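Learning to like the quiet end of the morning

I have been meaning to write about baths for ages. Well, baths and showers and the whole business of washing, and how much of my life I have spent rushing through it. My sister Marites rang while I was making a start on this and asked what the new post was about, and when I said "washing" there was a pause, and then she said, "Dishes?" So no, not dishes, although I do have feelings about dishes.

When we were kids there was one bathroom and a hot water tank that must have been the size of a teapot. Mum had us on a strict order. Youngest first, then the middle ones, then whoever had been difficult at tea. I was very often last, and I don't think I need to say more than that. You learnt to get wet, turn the tap off, soap up with your teeth chattering, and turn the tap back on for the rinse. I can still do the whole thing in 2 minutes if the house is on fire. There was a peach-coloured bath mat that never quite dried out between people, and a window that stuck open in winter and shut in summer.

The trouble is that I carried on like that for decades. I had my own flat, my own hot water, nobody thumping on the door, and I still washed as though someone was standing outside with a towel and a grievance. I ate my breakfast that way too, and read the paper that way. It took a bad back to slow me down, which is a silly sort of teacher but there you are. I did something to it lifting a bag of potting mix (the big bag, the one with the picture of the happy tomatoes on it) and for a good while afterwards the only thing that helped first thing in the morning was standing under warm water and doing absolutely nothing.

I'm not a naturally still person. The first few times I made lists in my head. Bread, stamps, ring Javiera about the seedlings. Then I started noticing the water a bit more, and how different it feels on the back of the neck from between the shoulders, and before I knew it I was looking forward to it from the night before. I even bought a proper towel! I had been getting by with the same thin lot since I moved in, and you could have read a newspaper through the blue one.

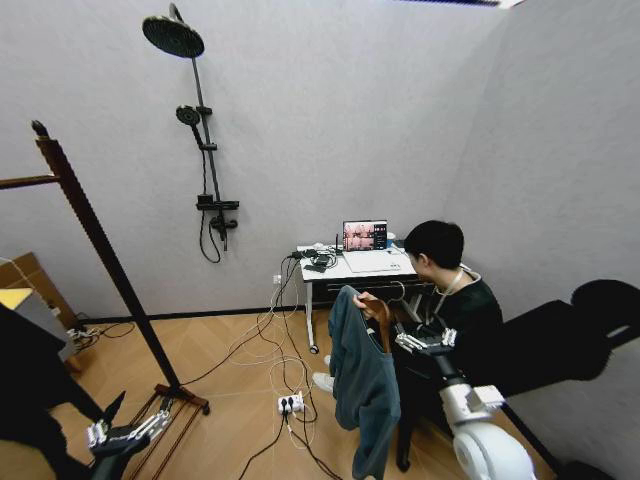
Words by Imelda Ignacio | April 2022 | Filed under Home and Slow Mornings

Now, I have become a little bit of a bore about showers since then, and friends have started asking my opinion, which only encourages me. The thing I say to everybody is to think about the handheld one before you think about the big one overhead. The big rain head is lovely, of course it is, and I'd not talk anyone out of it. But the handheld is the one that washes the dog, rinses the shampoo off a cross toddler, gets the sand off your feet and cleans down the corners when you can't put it off any longer. If you've ever tried to rinse conditioner out of your hair with a sore back you'll know what I mean. Get one with a decent long hose and put the holder at a height you can reach on a bad day.

The other thing is somewhere to hang your clothes. I know that sounds too small to mention. I spent years draping my dressing gown over the basin, where it trailed in the toothpaste, or over the door, where it slid off and got trodden on. A hook will do. My neighbour Consolacion has a lovely old hallstand that belonged to her grandfather and she keeps it just outside the bathroom door, with her robe on one side and a string bag of pegs on the other, and every time I go over there I covet it dreadfully. She knows, too. She has promised it to me in her will, though as she's a good deal fitter than I am I won't be clearing a space for it.

While I'm on the subject, Aileen Talavera wrote to me after the last post (the one about porridge, which got more letters than anything I've ever put up here) to say that she has gone back to baths after fourteen years of only showering. She and her husband moved to a place near the river with an old tub in it, and she was all set to have it taken out. Then she had one bath, with the window open and the magpies going, and that was the end of the renovation. She takes a cup of tea in with her and balances it on the soap dish. I've tried this at Javiera's house and I'd say use a mug with a wide bottom, and don't take in a library book.

I asked Javiera what she likes best about a bath and she said the ten minutes afterwards, sitting on the edge of the bed in a towel and looking at the wall. I laughed, but I've thought about it a lot. There's a kind of tiredness that only comes out once you've been warm all the way through, and it's a nice sort, like after swimming when you were small and someone handed you a sandwich.

I should say that I do keep an eye on the water. We had such dry years when I was younger that I can't leave a tap running without hearing my mother's voice, and I don't suppose I'd want to. I keep a bucket in with me while it warms up and the cold goes on the geraniums, which have never looked better. If I've had a long one in the morning I'm quick the next day. It evens out, or near enough that I can live with myself.

And you don't need anything fancy for it. A friend gave me a gift box of bath oils once, all little bottles with corks in, and they were so pretty that I never opened them and they went cloudy on the shelf. Plain soap is fine. My favourite is the lavender one from the church fair, cut a bit crooked and wrapped in brown paper, and I'll be stocking up when the fair comes round again in May. If you see a woman with her arms full at the soap table, come and say hello.

Marites has just rung back, by the way. She'd like it known that she was never once first in the queue for the hot water, and that I've got the colour of the bath mat wrong. She says it was apricot.

More from the blog

Porridge, and the people who have opinions about it
What to do with too many lemons
Javiera's seedlings: a progress report
The letter I didn't post
On finally buying a good umbrella

Contact Imelda | Copyright Imelda Ignacio, please ask before borrowing | Back to top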